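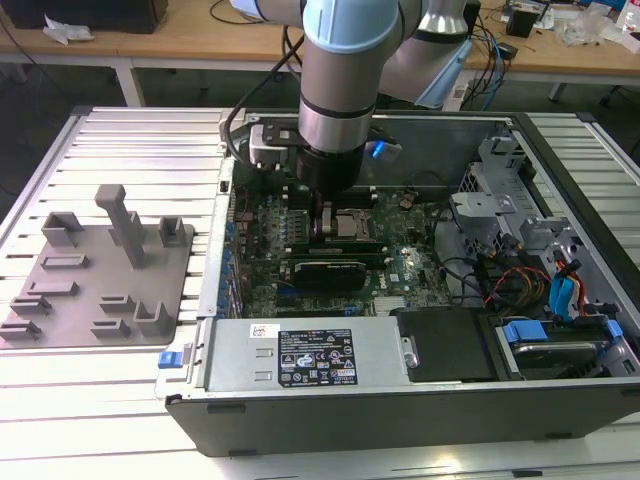 Aug 15, 2022 – open day, teardown cell

Visitors in from 9:30, last ones out a bit after 4. Sign-in sheet says 70, more than we had chairs for. Mostly people from the Tulis plant plus two school groups from Breltalville. Hiếu Thân ran the talk, I ran the arm and the stop button.

Setup
Tower on its side on the slat table, open side up, drives toward the operator end. Fixture plate left of it, same spot as last week. Re-taught the approach point over the CPU socket before doors opened. First teach was off toward the card, second one fine. Kept the hover and the slow descent as separate moves so we could stop in between and talk. Worth keeping, people ask better questions when the arm is parked over the board.

Speed cap 54 mm/s for anything inside the case. 400 outside it. Had one request to "show it fast" and did that over bare table only.

Runs
Morning: approach, hover, touch, back out. No pulling of parts until the second group. Wrist view up on the big screen the whole time, lagging some 900 ms by lunch. Restarted the viewer and it came back down. Need to look at whether it's the Kiều logging script eating the machine, it was left on from Friday's test.

Run 4 stopped itself on the way down. Force limit. I had the approach too close to the drive cage and I think the wires on that side were touched, the red/yellow bunch. Nothing pulled out that I could find. Moved the entry point toward the rear I/O side and it was ok for the rest of the day. TODO tie those wires back before anyone runs it again.

Afternoon: same moves, then card release by hand with the arm waiting. Hiếu wants the arm to do the release too. Told him not with these fingers, tips are too wide to get in beside the slot. He has a sketch for narrower ones, it's in the drawer under the Zeseck manual.

Questions people asked, writing down the ones I couldn't answer
– how does it know which screws are stripped (it doesn't)
– what happens with a case it has never seen. Said we re-teach. They wanted a time, I said half a day, thats a guess
– can it tell a dead drive from a good one. No, and not planned
– who gets the boards afterwards. Ask Hiếu

One of the Tulis people does this job by hand and said we start in the wrong order, they take the drives first so the cables have slack. Makes sense. Try that sequence next, before any more work on the socket.

Left over
– park position is saved as park_b, do not use park_a, it is the old table height
– blue clips on the drive tray: finger force not set for these yet, leave them alone
– lost one 2.5 hex key, might be under the desk
– talk ran 25 min, shoud be 15. Cut the part about the fixture plate or just pass a spare one round
– send slides to the Breltalville teacher, adress is on the sign-in sheet

Powered down 4:40. Brakes on, controller key in the box.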